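Frota 351 台式主机 维护手册
第 2 章 打开机箱与更换内部部件

本章适用于 Frota 351 塔式主机，包括 Temcombe 和 Rasanthorpe 两种出厂配置。两种配置的机箱相同，区别只在驱动器容量和随机附件。显示器、键盘和打印机的连接见上一章，系统恢复见下一章。

本章中的“左”“右”“前”“后”，除非另有说明，都以主机侧放、侧盖一面朝上、维护人员站在电源一侧为准。主机直立时方向会不同，请以侧放后的位置为准。

开始之前

打开机箱之前先备份数据。更换内存或电源一般不影响硬盘上的内容，但更换驱动器后，旧驱动器里的文件不会自动转移。

需要准备的物品：

十字螺丝刀，刀头带磁性的也可以使用
防静电腕带
小号软毛刷
手动气吹或罐装压缩空气
不掉毛的干布
装螺丝用的小盒或纸杯
尼龙扎带
手机或相机，用来记录原来的接线

工作台面要平整稳固，能放下整台主机，旁边还要留出放侧盖和拆下部件的地方。金属条拼成的台面可以使用，但条与条之间有缝隙，小螺丝容易掉下去，应先把螺丝盒放在手边，拆一颗放一颗。不要在地毯、床铺或沙发上拆机。

照明以能看清主板边缘的小字为准。灯从侧后方照过来时，手的影子会落在主板上，可以把灯移到主机的另一侧。

小心：电源内部有高压电容，断电后仍可能带电。任何情况下都不要拆开电源外壳，也不要把金属工具伸进电源的通风孔。

小心：机箱内有未经包边的金属边缘。手伸进驱动器架附近时动作要慢。

注意：保修期内的主机可以由用户自行打开侧盖，更换内存、驱动器和扩展卡。电源的更换请先联系 Sulbridge 服务点确认，未经确认自行更换电源的，电源部分不再保修。

2.1 断电和放置

1. 保存文件，从系统菜单关机。等待电源指示灯熄灭。
2. 关闭机箱后部的电源开关（如有），拔下电源线。
3. 按住机箱前面的电源按钮数秒，然后松开。
4. 拔下显示器、键盘、鼠标、网线和音频线。接口较多时，先拍一张机箱后部的照片再拔线。
5. 如果机箱上装有挂锁或线缆锁，先取下。
6. 双手托住机箱底部，把主机移到台面上。不要抓着前面板搬动主机。
7. 把主机慢慢放倒，可拆的侧盖朝上。放下时注意不要压住手指和线缆。
8. 戴好防静电腕带，夹子夹在机箱没有喷漆的金属部位。没有腕带时，在接触内部部件前先用手摸一下机箱金属边框，之后每离开台面一次，回来都要重新摸一次。

注意：刚关机的主机，散热片和驱动器表面可能仍然很烫。关机后请等它们凉下来再动手。

2.2 取下侧盖

1. 拧下侧盖后缘的固定螺丝，放入螺丝盒。部分机器出厂时没有装这些螺丝，可直接进行下一步。
2. 扳起侧盖的锁扣。
3. 把侧盖向机箱后方推，直到边缘脱离卡槽。
4. 从后缘抬起侧盖，平放到一边，内侧朝上。

侧盖推不动时，先检查锁扣是否完全扳起，再检查后缘是否还有螺丝。用手掌轻拍侧盖边缘可以帮助它松动。不要用螺丝刀从缝隙里撬，卡槽变形后侧盖会合不严。

取下侧盖后，先不要碰任何部件，拍两三张内部照片，至少包括电源线进入主板的位置、驱动器的接线和扩展槽一侧。重新装机时，这些照片比接线图更方便对照。

2.3 各部件的位置

机箱中部是主板，板面为绿色。主板一侧的边缘是扩展槽和挡片。主板上有一块带细鳍片的小散热片，颜色接近金色，不要把它当作把手，也不要按压。

电源是一个长方形的银色金属盒，位于靠近维护人员的一侧。盒面贴有黑底白字的规格标签。电源一端有蓝色塑料卡扣。

驱动器托架在电源的右方，装好的驱动器上有蓝色塑料提手。驱动器架为灰色金属，侧壁有孔，在机箱的右后部。红、黄、黑几种颜色的供电线成束弯向驱动器一侧。

机箱内凡是蓝色的塑料件，一般是供用户用手操作的部位，如卡扣、提手。主板接口上的蓝色只用来区分接口，不能扳动。分不清时，先看它是否与金属支架相连，与支架或托架相连的才可以用手操作。

注意：不同批次的主机，线束的走向和扎带位置可能略有不同，不影响使用。

2.4 清理灰尘

主机放在地面使用的，建议在每年二月前后清理一次；放在桌面上的可以适当延长。家里有宠物或附近有装修的，按实际积灰情况处理。

1. 把主机移到通风处，或在旁边开窗。
2. 用软毛刷从上往下轻扫机箱底面和驱动器架的孔。
3. 用手指或一根塑料棒挡住风扇叶片，再用气吹清理叶片和格栅。
4. 气吹对着散热片鳍片的方向吹，距离不要太近。
5. 电源只从外部清理通风孔。不要往里塞布条或棉签。
6. 扩展槽内的灰尘用气吹处理，不要用毛刷来回刷。
7. 用干布擦净侧盖内侧和机箱边缘。

小心：使用罐装压缩空气时，罐体必须保持直立。倒置或倾斜会喷出低温液体，落在主板上可能造成损坏。

不要使用家用吸尘器的金属吸头。不要用酒精、洗洁精或湿纸巾擦主板。规格标签和条码贴纸只用干布轻擦，送修时需要读取上面的编号；贴纸翘边时用手指按回去即可，不要撕下来另贴。

2.5 更换驱动器

更换前请确认新驱动器的接口与原来的一致。只增加容量、不更换系统盘时，也按本节操作。

取出旧驱动器：

1. 找到驱动器一端的数据线和供电线。
2. 捏住插头两侧，沿直线拔出供电线。插头较紧时可以左右轻微晃动，不要上下掰。
3. 拔下数据线。插头上有金属簧片的，先压住簧片。
4. 捏住蓝色提手，把驱动器连同托架一起提起或拉出。
5. 把驱动器平放在干布上，标签朝上。

装入新驱动器：

1. 把旧驱动器从托架里取出。托架两侧可以向外轻轻掰开。
2. 把新驱动器放进托架，让托架上的销钉进入驱动器侧面的孔。两侧都要到位。
3. 把托架放回原位，推到听见卡住的声音为止。
4. 先接数据线，再接供电线。插头有方向，插不进去时翻转后再试。
5. 轻轻拉一下托架，应没有明显松动。

如果托架推不到底，多半是后面的供电线被压住了。退出托架，把线束拨到旁边，再重新推入。线束过长时可用扎带收一下，但不要扎得太紧，插头附近要留出一小段活动余量。

注意：新驱动器第一次使用前需要初始化。如果更换的是系统盘，请先准备好恢复介质，再开始拆机。

2.6 更换或增加内存

1. 找到主板上的内存插槽。
2. 同时按下插槽两端的卡扣，内存条会弹起。
3. 捏住内存条两端取出，不要触碰金色触点。
4. 把新内存条的缺口对准插槽里的凸起。
5. 两端同时用力向下压，直到卡扣自动合上。

内存插槽被线束遮住时，先把线束拨开，不必拔下插头。只增加一条内存时，优先使用与原内存规格相同的型号。两条规格不同的内存可以一起工作，但速度以较慢的一条为准，个别情况下会无法开机。

小心：按压内存时主板会有轻微弯曲，属正常现象。如果需要很大的力气才能压下去，说明缺口没有对准，应取出重来。

2.7 安装扩展卡

1. 打开扩展槽一侧的挡片固定件。
2. 取下与所用插槽对应的挡片，收好备用。
3. 握住扩展卡的边缘，对准插槽垂直压下。
4. 确认卡的金属挡板与机箱后部平齐。
5. 合上固定件。有螺丝的，拧上螺丝。

没有安装扩展卡的位置要保留挡片。缺少挡片会改变机箱内的风道，灰尘也更容易进入。

标准电源的额定功率为 300 瓦。扩展卡需要单独供电，或者加装后整机功耗会超过 300 瓦的，不能使用标准电源。请先向服务点查询可用的电源型号，再购买扩展卡。

2.8 更换电源

本节供已经得到服务点确认的用户参考。对接线没有把握时，请送修。

1. 对照拍好的照片，依次拔下主板供电插头、处理器供电插头和驱动器供电插头。主板供电插头侧面有卡舌，要先压住再拔。
2. 把拔下的线束从线槽和扎带里退出来，放在电源上面，不要垂进机箱。
3. 拧下机箱后部固定电源的螺丝。
4. 按住电源一端的蓝色卡扣，把电源推离后壁。
5. 双手提起电源。提起时看一下下方是否还有线缆相连。
6. 新电源按相反顺序装入。推回后壁时卡扣应自动弹回原位。
7. 先拧上所有螺丝，各拧几圈，位置对正后再逐个拧紧。
8. 按照片接回各插头。

新电源的规格标签应朝向侧盖一面，方便以后查看。标签朝下说明电源装反了，这种情况下螺丝孔通常也对不上。

旧电源不要当作普通垃圾丢弃，可以交到 Sulbridge 服务点，或送到当地的电子废弃物回收处。

2.9 合上机箱

合盖之前逐项检查：

台面和机箱里没有遗留的螺丝、扎带头或工具
所有拔过的插头都已插到底
风扇叶片旁边没有线缆
线束没有高出机箱边缘
驱动器托架和电源卡扣都已到位
扩展槽没有空缺的挡片

检查完毕后：

1. 把侧盖放在机箱上，前缘对准卡槽。
2. 向机箱前方推侧盖，直到与边缘平齐。
3. 合上锁扣，拧回固定螺丝。
4. 摘下防静电腕带，把主机立起来。
5. 接回显示器、键盘、鼠标和网线，最后接电源线。
6. 打开后部开关，按下电源按钮。

更换部件后的第一次开机可能比平时慢，屏幕会有一段时间没有显示。请等待，不要反复按电源按钮。

2.10 开机后的问题

按下按钮没有任何反应
检查电源线、后部开关和主板供电插头。如果墙上的插座由排插引出，换一个插座再试。

风扇转动，屏幕没有显示
关机断电，重新打开侧盖，把内存取下再装一次。同时检查显示器的线接在主板接口还是扩展卡接口上。

连续的提示音
多为内存没有装好。只保留一条内存开机，正常后再装另一条。

系统找不到驱动器
检查数据线两端。数据线可以与另一根互换，以判断是线的问题还是驱动器的问题。

有规律的刮擦声
立即关机。通常是线缆碰到了风扇叶片，打开侧盖把线拨开并固定。

侧盖合不上
取下侧盖，看线束是否顶住，锁扣是否处于扳起的位置。不要在侧盖没有合好的情况下长期使用。

按上述方法处理后仍不能开机的，请记下主机后部的编号，以及更换过的部件型号，联系服务点。送修时请取出自己加装的扩展卡，驱动器内有重要资料的，也可以取出后自行保管，并在送修单上注明。

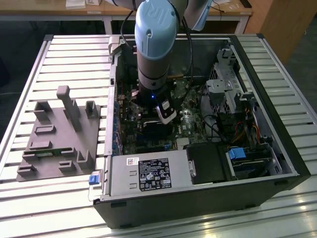
图 27　主机侧放、侧盖取下后的内部：中部为主板，前方为电源，电源左端可见蓝色卡扣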